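Marcador electrónico Drarko 894 para campos de fútbol

Inicio > Instalaciones deportivas > Marcadores > Exterior

El Drarko 894 es un marcador de exterior para campos de fútbol 11 y fútbol 7. Muestra el resultado, el tiempo de juego y la parte en curso. Se fija sobre postes o en la pared de la grada y se maneja desde la mesa de banquillos con una consola por radio.

Está pensado para clubes de categorías regionales y campos municipales con partidos todos los fines de semana. La caja es de aluminio pintado al horno y el frontal, de policarbonato antirreflejos. Aguanta balonazos sin necesidad de red protectora, aunque detrás de las porterías conviene ponerla.
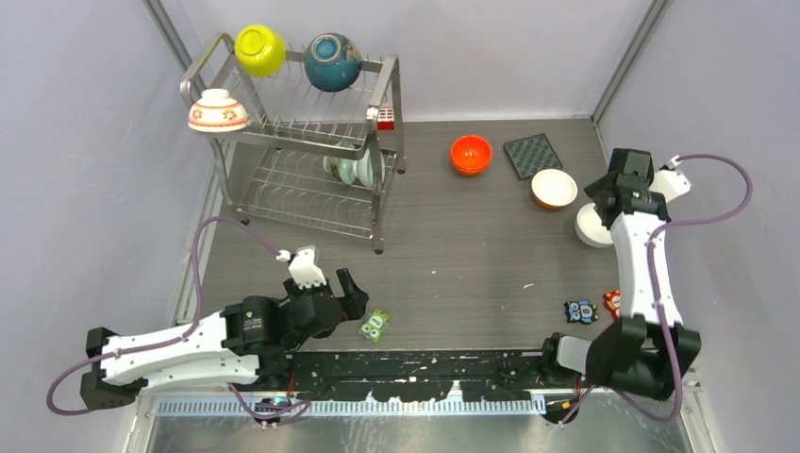
El cronómetro puede contar hacia arriba o hacia abajo. Al llegar al final de cada parte suena la bocina, que se puede anular desde la consola. Si se va la corriente, el marcador guarda el resultado y el tiempo, y los recupera al volver la luz.

Características

Dígitos de LED rojo para el resultado y ámbar para el tiempo
Rótulos LOCAL y VISITANTE en vinilo; se pueden pedir con el nombre del club
Consola Clistix con pantalla y teclado de membrana
Alcance de la consola: 50 metros sin obstáculos
Alimentación a 230 V
Garantía: 2 años en el marcador y en la consola

Montaje

El marcador se entrega en una sola pieza con los herrajes para pared. Los postes se piden aparte. La toma de corriente y la zapata de hormigón corren a cargo del cliente y deben estar terminadas antes de la entrega. Enviamos el plano de anclajes con la confirmación del pedido.

Para campos con pista de atletismo alrededor, donde la mesa queda más lejos, hay que pedir la antena Karagiannis. Se atornilla a la parte superior de la caja y no requiere configuración.

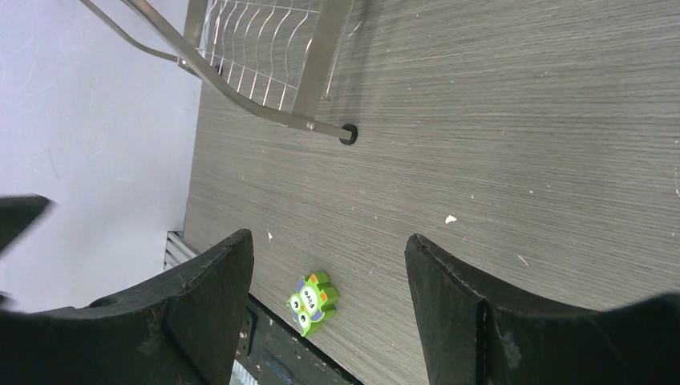 Accesorios y recambios

Postes galvanizados Plaklow (juego de 2)
Antena Karagiannis para la consola
Maletín rígido para la consola Clistix
Batería de repuesto para la consola
Módulo de dígito suelto, rojo o ámbar
Visera antilluvia

Los módulos de dígito se cambian desde el frontal con una llave Allen. Indique siempre el número de serie, que figura en la placa del lateral derecho.

Plazos y pedidos

El plazo de entrega es de 3 semanas desde la confirmación. Los rótulos personalizados se fabrican con el marcador y no alargan el plazo si el texto se envía junto con el pedido. Portes no incluidos en Baleares, Canarias, Ceuta y Melilla.

Los precios de la tarifa de noviembre siguen vigentes. IVA no incluido.

Ficha actualizada: 2005-12-14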